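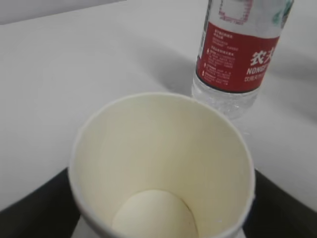 Has anyone found a good way to start seeds in paper cups? I quit buying trays last April and now I save every cup that comes home from the office. The plain white ones seem nicest to me, with the rolled lip and sides that narrow down to a smaller round bottom, but there's a seam where the wall meets the base and I worry that's where they'll give out. I've got 35 tomato seeds to get going and only one windowsill. Do I poke holes or not?
Asuka Sakamoto

wokia_gardens
Poke holes! I do three with a pencil, from the inside out, and stand the cups in an old roasting pan. Mine usually last 6 weeks before the bottoms go soft, and by then the tomatoes want a bigger pot anyway. Water from the pan, not the top - a cut-down water bottle makes a decent scoop for that.

Vornstead474
just use yogurt tubs

Courtois
I'd go with paper over yogurt tubs, mostly because you can tear the cup off and not mess with the roots. Do peel it off completely though. I planted a few with the cup still on and dug them up in the fall with the lining still wrapped around everything. Also write the variety on the side before you fill them - pen on a damp cup is hopeless.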